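Omwood Two-Arm Bench Cell: Planning and Set-Up Guide

Section 3. Planning the Purchase

Read this section before you place an order. It covers the items to be priced, the space to be set aside, and the bench check used to confirm that the chosen parts suit the work. Mounting and wiring are covered in Section 4.

3.1 Before you start

You will need:
- The Plimum order sheet, revision 2025-06-03 or later
- A floor plan of the room
- A list of the objects the cell will handle, with the width of each at its widest point

3.2 Setting the budget

1. Enter the base price of the robot from your quote. Check whether the quote covers both arms or lists them as separate lines.

2. Add the grippers. Order 2 for the cell. Spare fingers are a separate line and are not included with the gripper.

3. Add the wrist cameras and their mounts. The mount and the camera have different part numbers. Ordering one does not order the other.

4. Add the table. A plain table is enough for light handling work. Do not budget for a machined bench unless the Section 2 worksheet calls for one.

5. Add small parts: cable ties, sleeving, floor tape, table pads and test blocks. Allow $3000 for this line on a first cell. Later cells in the same room usually need less.

6. Add 15 percent to the total for freight, spares and rework.

Note: Nava service plans are billed by the year, starting on the ship date. If the room will not be ready until July, ask for a later ship date before signing.

3.3 Planning the space

1. Mark the table position on the floor plan first, then the robot.

2. Check that both arms can reach the middle of the table from their own sides. The shared area in the middle is where most stacking and handover work is done.

3. Leave room outside each arm for the elbow. The elbow swings wider than the gripper and is often left out of first drawings.

4. Plan a route for every cable. Allow enough slack for full wrist travel.

CAUTION: Loose cable on the floor is a trip hazard and can pull a connector out of its socket. Include floor covers in the budget if people will walk beside the cell.

5. Mark the working area with floor tape once the table is in place.

3.4 Bench check with blocks

Run this check on a loan or demo unit before you commit to a gripper size. Use colored wooden blocks close in size to your smallest rigid part. Worn blocks are acceptable. Replace any block with a split edge.

1. Put a pad near the middle of the table and place the blocks on the tabletop within reach of the grippers.

2. Open the gripper fully and bring it over a block. Look for clear table between each fingertip and the block.

3. Stack 2 blocks on the pad.

4. Repeat the approach with the other arm.

5. View the wrist camera feeds and the head camera feed for each approach. Record any position in which the fingers hide the block.
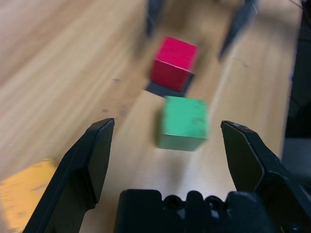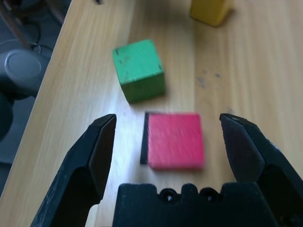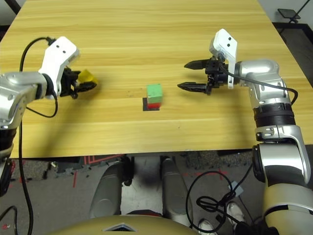
Figure 3-1. Bench check with colored blocks. First and second views: wrist camera, gripper open. Third view: head camera, green block stacked on red.

6. If the gap between fingertip and block is too small at full opening, price the wide finger set and repeat from step 2.

7. If the feed is blurred while the arm is moving, repeat at a lower speed. Do not order a different camera on the basis of one run at full speed.

8. Check the table under working light. Strong glare on a pale surface can wash out the feed. A matte mat or a shaded lamp costs less than a camera change and should be tried first.

Note: Soft objects give way in the grip, so their measured width is a poor guide to finger choice. Test them separately and log the result on the second page of the worksheet.

3.5 Completing the order sheet

1. Copy the gripper, finger and mount part numbers from the demo unit. Do not copy them from an older order.

2. Enter the Jiva license count. One license covers one robot, including both arms.

3. Attach the floor plan and the bench check record.

4. Keep a copy of all pages. The serial numbers are added to this copy in Section 4.1.

CAUTION: Fingers and mounts that have been fitted cannot be returned. Check part numbers against the packing list before opening the inner bags.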